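Reusable Cups in the Student Cafe

4. Results

The Taren cafe gave out 746 drinks in reusable cups during March. Of these, 62 cups did not come back, and most of the losses were on days when the Premer building was open late. We had expected more.

Return bins worked better near the exits than beside the counter. The bin at the Tedska entrance filled up first on most afternoons — it had to be emptied before 4 p.m. or people left cups on the floor next to it.

We also asked users which cup they liked. Around 300 answered. Many said a plastic cup that gets wider toward the top is easy to hold and stacks well, but some found it too light for hot tea. Color mattered less than we thought, although a few people said a bright cup was harder to forget on a desk.

5. Next steps

We would like to repeat the count at the Daher cafe with a small deposit on each cup.
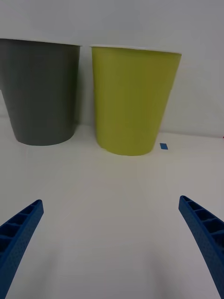 The deposit should be low enough that first-time users still take a cup, and it should be paid back at any bin with staff nearby.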